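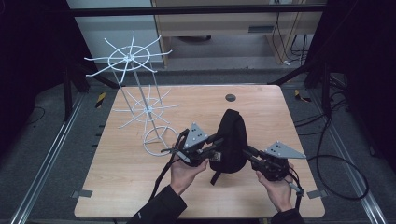

Does turning on full-disk encryption slow down an older laptop?

On anything with hardware AES support you won't feel it in daily use, and on older chips you'll mostly notice it when copying big files.

korel_fan
Posted Sunday, 9:40 pm
Finally encrypted my old Tomoana laptop this weekend and I'm so happy with it! Boot takes 15 seconds longer with the passphrase prompt, everything else feels the same. I put it off for years expecting a slideshow. If you carry your machine around at all, go do it tonight!

dustbin_lid
Did you back up first? And where is your recovery key right now?

korel_fan
Full backup to an external drive, yes. Key is in Plornum, synced to my phone.

dustbin_lid
And the Plornum master password?

korel_fan
In my head. 28 characters, I love it, it's a whole silly sentence – typing it is the best part of my morning.

Hartmut Kasten
I'd print the recovery key too. A password manager is great until the day you're locked out of the laptop and the phone is at the repair shop. Mine is on paper in a drawer at my sister's place.

mossy_kb
Disagree with paper. Anybody who finds it can open the disk.

Hartmut Kasten
They'd need the disk as well. My laptop doesn't live at my sister's.

mossy_kb
Fair, but plenty of people will keep the paper in the laptop bag.

tessel8
Can we talk about sleep mode? Most of these setups leave the key in memory while the lid is closed. I switched mine to hibernate after 40 minutes and it's been wonderful, wakes up fine every time. Taltuvance has the setting under Power, then Advanced (took me ages to find).

korel_fan
Ooh, didn't know that! Changing it now.

dustbin_lid
Check your swap is big enough before you do. I lost an afternoon of work to that in February.

tessel8
Good point, mine was set up at install so I never looked.

mossy_kb
What about the external drive with the backup, is that encrypted?

korel_fan
...no. It's around 800 GB, guess I know what's running overnight – will report back!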